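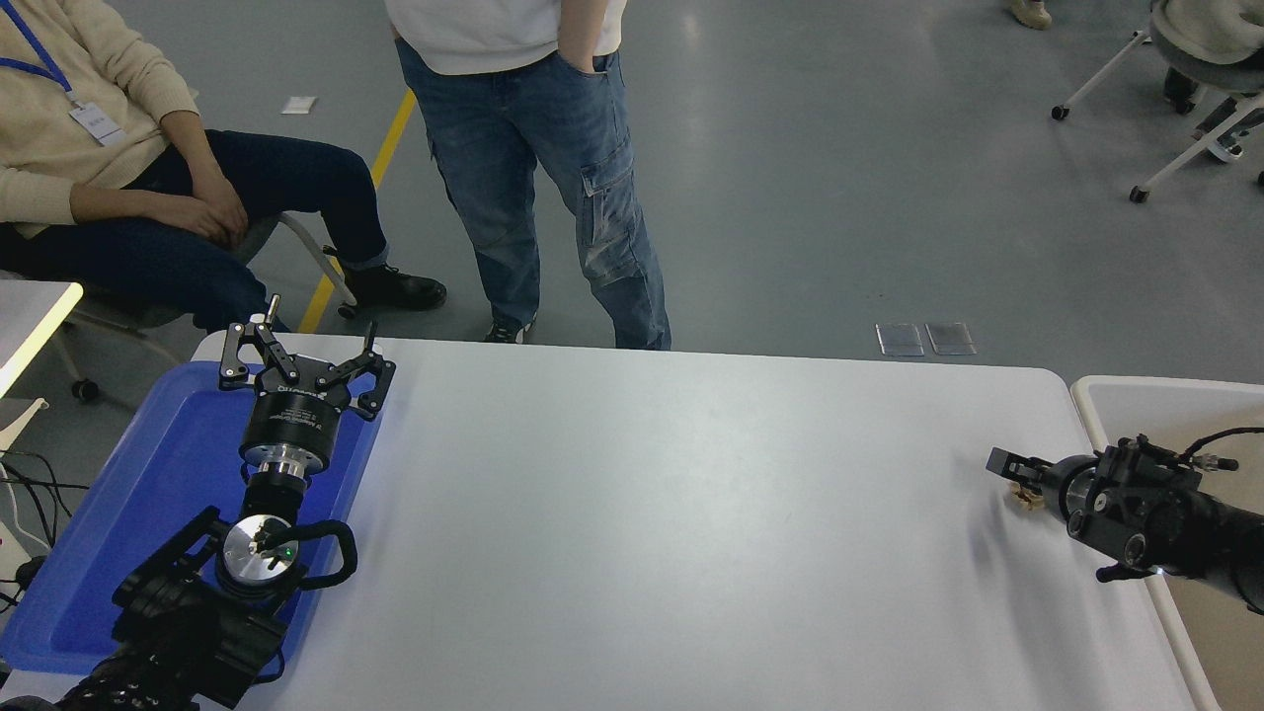
White table with blue tray, Lukumay Hall

LUKUMAY HALL TENANTS' COUNCIL
Minutes of the February Regular Meeting

Presiding: Sombat Wongsuwan, Chair
Recording: Lamai Wiriya, Secretary

1. Call to Order

The Chair called the meeting to order at 6:30 p.m. in the second-floor meeting room. The Secretary confirmed that a quorum was present. The agenda was adopted with one change: the item on bicycle storage was moved ahead of the item on the loading entrance.

2. Approval of Prior Minutes

The minutes of the previous meeting were approved as corrected. In item 5, "east stairwell" should read "west stairwell."

3. Heating

The Secretary reported on the complaints received about uneven heat on the third floor. The building owner's contractor, Pudine, inspected the radiators in the north corridor and found that several valves were stuck partly closed. Pudine has recommended replacing the valves on that corridor and bleeding the remaining lines on the third floor. The owner has accepted the recommendation but has not given a start date.

Tenants on the third floor stated that notice of the inspection was posted only in the lobby and that several units were locked when the contractor arrived. It was agreed that future notices of entry should be posted on each floor and sent by email.

Motion: That the Council write to the owner asking for a written schedule of the valve work and for notice on each floor before any entry. Moved, seconded, and carried without objection. The Secretary will send the letter.

4. Bicycle Storage

The Council reviewed the proposal to convert the former coat room into bicycle storage. A quote of $2000 was received from Cutero for wall racks, a new lock, and repair of the floor at the threshold. The quote is good for 30 days.

Discussion followed. Members in favor noted that bicycles are now being left in the west stairwell, contrary to the fire rules. One member asked whether the coat room door is wide enough for cargo bicycles. The Chair replied that it had been measured and is not, and that cargo bicycles would need to remain at the outdoor rack. A question on whether a monthly fee should be charged was held over until the cost of the lock system is known.

Motion: To accept the Cutero quote, to be paid from the shared improvements account. Moved, seconded, and carried, with four opposed. Those opposed asked that the minutes show their preference for a covered outdoor rack.

5. Loading Entrance

The Chair reported that delivery trucks for Notia have continued to block the loading entrance before 8:00 a.m. The manager at Notia has been contacted and has offered to move its deliveries to mid-morning. The Council accepted the offer and will look at the matter again at the next meeting. No motion was made.

6. Tenant Survey

The Secretary presented the results of the survey on shared services. There were 57 responses. The most frequent requests were for longer lobby hours, better lighting at the rear parking area, and a larger recycling enclosure. A written summary was handed out and will be kept with these minutes.

The Chair asked that lighting be taken up first. The Secretary will obtain the fixture types from the owner and report back.

7. Other Business

A member asked that the rules for booking the meeting room be posted on the door. Agreed.

A member reported that the freight elevator gate does not always latch on the first floor. The Chair will report this to the owner.

The Chair reminded tenants that parking permits for the rear lot must be renewed by the end of the month. Forms are available at the front desk.

8. Adjournment

There being no further business, the meeting was adjourned at 7:50 p.m.

Respectfully submitted,
Lamai Wiriya, Secretary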